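Tabletop Manipulation Reading and Results Group
Minutes of the April meeting, Flandham building, upstairs room

Chair: Esperanza Tillman
Present: the Flandham group, four visitors from Cluris, and two of the Horlow students (one by phone, with apologies for the line)
Started shortly after 2 pm

1. Welcome and last month's minutes

Esperanza welcomed everybody, and especially the Cluris visitors, who had come a long way and brought a very good lemon cake with them. The minutes of the last meeting were agreed with one change: under item 4 it should have said that the gripper force was lowered before the second set of trials, and the person who took the notes (me) is sorry for having it the other way round. The Horlow students asked whether the corrected version could go in the shared folder, and it will.

2. Results on pausing before the grasp

Most of the afternoon went on this, and quite rightly, as it is the piece of work we have all been waiting to hear about. To remind those who missed the winter meetings, the idea is a simple one. The arm is taught from demonstrations in which a person steers it by hand, and in half of those demonstrations the person was asked to hold still for a moment above the object before going down to it. The question was whether an arm trained on the pausing demonstrations would do better on a crowded table than one trained on the ordinary kind.

Esperanza took us through the numbers. There were 869 demonstrations in all, of which 619 were kept after checking. The rest were dropped, mostly for late starts and for recordings where the joint readings and the pictures had drifted out of step. Each policy was then given 400 test attempts, with the layout of the table changed between attempts. The pausing policy came out 9 percentage points ahead on getting the named object into the gripper at the first try. On a sparse table the two were too close to call, and she was careful to say so more than once.

There was a long and friendly discussion. One of the Cluris visitors wondered if the benefit comes from the pause itself or from the fact that people who are told to pause also line up more carefully. Esperanza thought this was a fair worry and said she could not separate the two with the data as it stands. The student on the phone suggested cutting the still moments out of the recordings and training again, which would leave the careful lining up but take away the waiting. This was very well received – several people said they wished they had thought of it in January – and it was agreed to run it first.

We also talked about which objects gave trouble. Round things that roll are still the worst, and bottles lying on their sides are grasped well enough but often get turned on the way up. The bowls and pots raised a different question, as the arm has to choose a place on the rim, and the demonstrators did not all choose the same one. It was felt that the write-up should give results by object as well as the overall figure, even if the table gets rather long.

The play-kitchen layout was used for talking through the approach, with the closed gripper over the green pot and pointing towards the ketchup bottle.

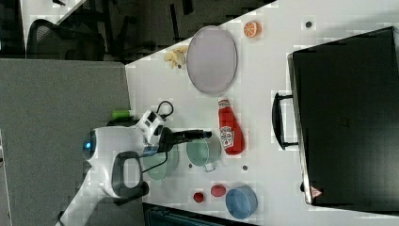
3. The Enriquez labelling tool

A shorter item. The new version of Enriquez lets us mark the start and end of a pause straight on the timeline, which saves the old business of writing down times in a separate sheet and copying them across afterwards. Two of us have tried it and like it very much. The complaint was that it forgets the zoom level whenever a new recording is opened, and after an hour or so that becomes quite wearing. Cluris look after the tool and have taken this away with them, along with a request for a keyboard shortcut for "next pause".

It was agreed that the pauses should be marked by two people working separately, at least for a portion of the recordings, so that we can say something sensible about how well they agree. Horlow kindly offered to be the second pair of eyes.

4. Write-up

Esperanza has a draft of the method section and would be glad of comments, however small. She would like the title to stay modest until the cut-down recordings have been tried. There was some back and forth about whether to call the thing a "pause" or a "dwell", and the room leaned towards "pause", as being the word we all use anyway.

5. Actions

Esperanza: retrain with the still moments cut out, and send round the results by object.
Cluris: zoom level and shortcut in Enriquez.
Horlow: second marking of pauses, once the list of recordings has been sent.
Flandham: corrected minutes into the shared folder.

6. Any other business

The projector remote has gone missing again, so please look in your bags. Cluris offered to host next time and the offer was gladly taken up, with the date to follow by email.

The meeting closed at 4.20 pm.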